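Flavor Extracts at Home
Handout for Session 5: Straining, Bottling and Keeping
Plillel Kitchen School, Friday group, May 22, 2026

Welcome back, everyone. If you missed last week, please don't worry, because most of what we did was shake jars and smell them, and you can catch up on that at your own kitchen counter. The notes below cover what we'll go over in class tonight and a few things we probably won't get to, since I always talk too long about vanilla and then we run out of evening. Keep them with your other handouts, and scribble on them as much as you like.

Where we are

Back in February, before the course proper began, I started the vanilla jars we'll be using tonight. Your own jars of citrus peel and mint are much younger, and that's just fine. Different plants give up their flavor at very different speeds, and a good part of learning to make extracts is learning who is quick and who is slow.

An extract is simply a plant's flavor moved into a liquid. Most of the compounds that carry flavor and smell don't care much for water, but they dissolve happily in alcohol. Plain vodka works well because it has enough alcohol to do the job and very little taste of its own, and the water in it helps pick up some things that alcohol alone would leave behind. Bourbon and rum work too, and I'm fond of both, but you'll taste them in the finished bottle. For a chocolate cake that may be lovely. For a lemon icing, maybe less so!

The quick ones

Mint is done sooner than almost anyone expects. Fresh mint leaves left too long in alcohol turn brown and start to taste like hay, or like the bottom of a vase. Start tasting after a day or two. You want to stop while it still smells bright. Basil and lemon balm behave the same way. If you bruise the leaves lightly in your hands before they go in, they'll give up their flavor even sooner, and please resist the temptation to put them in a blender, which makes everything grassy and a real misery to strain.

Coffee is quick as well. We ground ours on the Zaler hand mill at its coarsest setting, and the batch that sat overnight was better, to my taste, than the one that sat for a week. Several of you preferred the stronger one and I won't argue. It did have a bitter edge that would get along with a brownie.

The middling ones

Citrus peel takes a few weeks. What you want is the colored outer part, where the oil lives, and as little of the white pith as you can manage. A vegetable peeler held at a shallow angle does this better than a knife, and if you turn over a strip and see a lot of white, just lay it flat on the board and shave it off. Wash the fruit well first in warm water and dry it, and buy unwaxed fruit when you can find it.

You'll know citrus is coming along when the peel goes pale and a bit stiff. The color has moved into the liquid by then and so has most of the flavor.

Whole spices belong in this group too. Cinnamon sticks, cardamom pods (crack them first) and star anise all do well, although clove is a bully and I would use far less of it than you think. I once ruined a jar meant for Christmas presents with one careless handful, and it sat in my cupboard for years because I couldn't bring myself to pour it out.

The slow one

Vanilla takes months. Split the beans lengthwise, leave the seeds in, cut them short enough that they stay under the liquid, and then put the jar somewhere dark and try to forget about it. It will look ready long before it is. The color comes out early and fools everybody, but the young stuff still smells mostly of alcohol with a little vanilla standing behind it. When you take off the lid and the vanilla reaches you first, you're getting close.

Don't skimp on beans. A jar with two thin beans in it will never become strong vanilla, however long you wait. I use the lower grade, drier beans sold for extract, which are less pretty than the plump ones and do every bit as well here.

Two things we don't make in this class

I get asked about almond extract every single time, so let me put it in writing. The flavor we call almond comes mostly from bitter almonds or from the pits of apricots and peaches, and those contain compounds that release cyanide. Please buy your almond extract at the store.

The other is anything involving fresh garlic or fresh herbs sitting in oil at room temperature. Oil keeps out air, there's hardly any acid, and that is just the sort of home botulism likes. Alcohol extracts are a different matter. If you want garlic oil, make a little, keep it in the refrigerator and use it up within a few days.

Straining

Do this in two rounds. First pour the whole jar through an ordinary kitchen sieve to catch the big pieces, and let it drip on its own time. If you squeeze the pulp, you'll get a few more spoonfuls and a cloudy bottle. (With vanilla I don't mind the cloudiness one bit, and I even like the seeds in there.)

For the second round, line a funnel with a paper filter. I've been using the Filtusetti cone papers, but a regular coffee filter will do as long as you rinse it with hot water first so that it doesn't lend a papery taste. This part is slow! Peppermint goes through like water, and cinnamon takes forever because it makes a kind of slippery gel. If your cinnamon has stopped dripping altogether, change the paper and carry on.

Don't throw away what's left in the sieve. Spent vanilla beans can be dried and buried in a jar of sugar. An 800 gram jar of sugar will take all the beans from one batch, and if you shake it whenever you happen to walk past, it'll be nicely scented by the time you bake again. Citrus peel is mostly exhausted by this stage and can go on the compost.

Bottling

Small bottles are better than big ones. Every time you open a bottle, a little of what you worked for drifts off into the kitchen, and a large bottle that's half empty has a lot of air inside it. I would much sooner have one 500 milliliter jar put away in the dark as the main supply, and a small bottle by the stove that I fill from it now and then.

Brown glass is worth having. Light fades flavor as surely as it fades curtains, and citrus suffers the most. If all you have is clear glass, keep it in a cupboard or wrap it in a bit of brown paper and it will come to no harm.

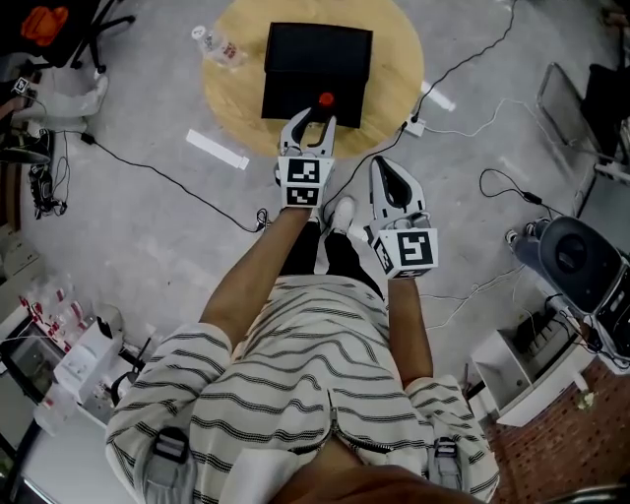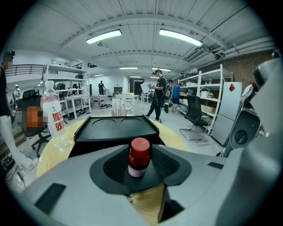
Second picture: small brown glass bottle with a red screw cap and a white label.

Screw caps are easier to live with than corks. Corks look charming, I know, but they dry out and crumble, and strong alcohol will pull a woody taste from them. Check that the cap has a clean liner and that it turns all the way down without catching. A quick test is to fill the bottle with plain water, close it, lay it on its side on a paper towel and go have your coffee. If the towel is dry when you come back, the cap is good.

Wash bottles in hot soapy water, rinse them well and let them dry completely, upside down on a rack. Reused bottles are perfectly welcome as long as you can't smell the old contents. Caps hold on to smells much longer than glass does — an old peppermint cap will haunt your orange extract — so when in doubt, buy new caps.

Wipe the neck before you close the bottle. Citrus oils and anything sweetened will glue a cap on surprisingly well. If you do get one stuck, hold it under the hot tap for a minute.

Labels

Write the label before you fill the bottle. Paper sticks much better to glass that's dry and hasn't had extract dribbled down it. Put on the plant, the kind of alcohol and the date you strained it, and leave a little room for notes. Pencil holds up better than most pens, by the way, because alcohol lifts ink right off. If you're giving bottles as gifts, say clearly that there's alcohol in them. Some people would rather not have it in the house, and parents of small children will want to know.

Some of you asked about selling yours. That's a whole different subject, with licensing and food labeling and, because of the alcohol, a few extra rules besides. They differ a good deal from state to state, so please call your local office before you print anything.

A side note on syrups

Next time we turn a few of these extracts into syrups, and I want to warn you about thermometers. Our kitchen sits at 3,874 feet, so water boils here well before it reaches the temperature you'd see printed in a cookbook written at sea level. Sugar syrup follows along with it. Test your thermometer in plain boiling water, note how far below the usual number it reads, and take that same amount off whatever the recipe asks for. Folks who are down in the valley won't need to adjust as much.

The recipe we'll use is the one I call Nina, after the little orange cake it was first made for. It's a light syrup with orange extract stirred in at the very end, off the heat, so the flavor doesn't all leave with the steam.

For next time

Taste your citrus jar twice during the week, and jot down what you notice each time, even if it's only "stronger" or "still smells like vodka." Top up any jar where the peel is poking out of the liquid. Bring your mint if you haven't strained it yet, and we'll do it together before anything else. Bring an apron too, please, and a clean jar with a lid for carrying your syrup home. I'll have oranges and sugar waiting.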